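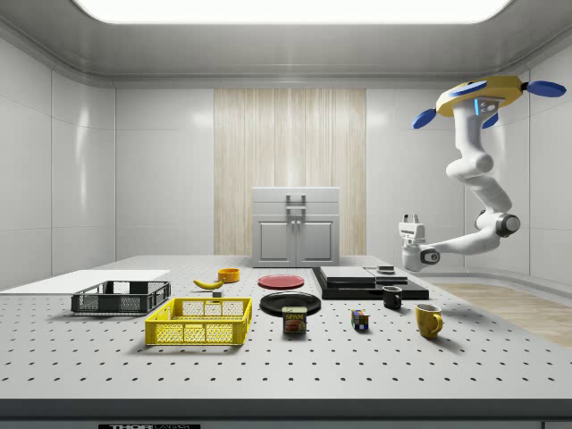 Clearing a table in simulation: is it a chore yet?

Schnyder_A
9/28/21
Set the task up in Stuleo. Mugs, plates, a banana, two crates to sort into. My limit is 84 seconds per object. I'd call that usable for a kitchen.

plovabit
Simulated contact is generous. Get a real mug with a greasy rim and run it again.

Schnyder_A
Rim grasp on the yellow mug, held clear of the table:

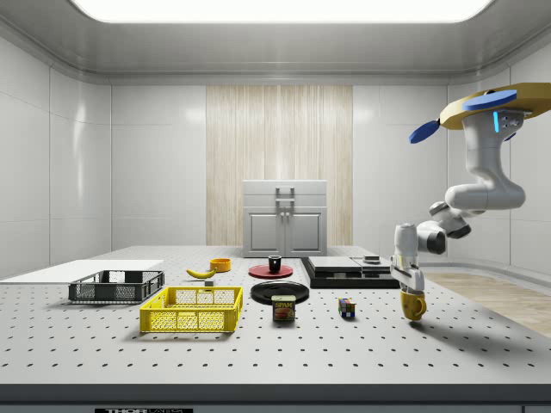 Re: Rim grasp

tormill
Fine for a mug. A flat plate is another matter with two fingers, you need an edge to get under.

plovabit
Agreed on plates. Still not a chore until it copes with wet ones.

tormill
Disagree. Our shop floor only needs dry parts put in crates, six types. I'd take it by December.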